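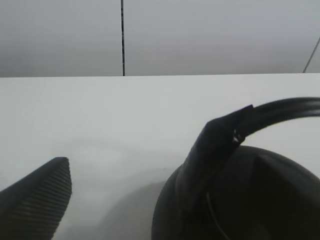 I keep my bits of shares paperwork at the kitchen end of the house, and after the wobbly start to this year I've finally got a routine for it. Here are my tips, for what they're worth!

Pick one day a month to look at your account and leave it alone the rest of the time. I used to check mine over every breakfast (fatal, I'd be cross before the toast was done) and in the end I took the app off my phone.

Get a cheap ring binder with dividers. Mine has one section for dividend slips, one for the yearly statements and one for letters I don't understand yet. My friend Parvaneh Zamani uses shoeboxes and swears by them, but I like to turn pages.
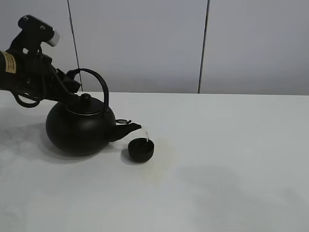 Tea first, statements second.

Write down what you paid, in pencil, on the front of each section. I bought 200 shares in Vasareck years ago and had to ring up to find out they'd cost me £738, and I was on hold for ages with dreadful music!

Dividends are easy to lose track of, so I jot each one on the kitchen calendar. The next lot should come in May.
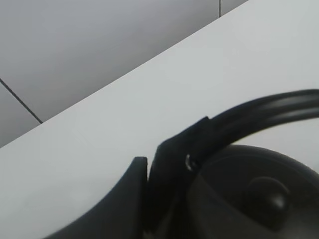
The kettle, up close.

Shred anything with your account number on it before it goes in the recycling. And if you move house, tell the registrar as well as the bank – I forgot, and a cheque for £11 went to my old address in Ullau.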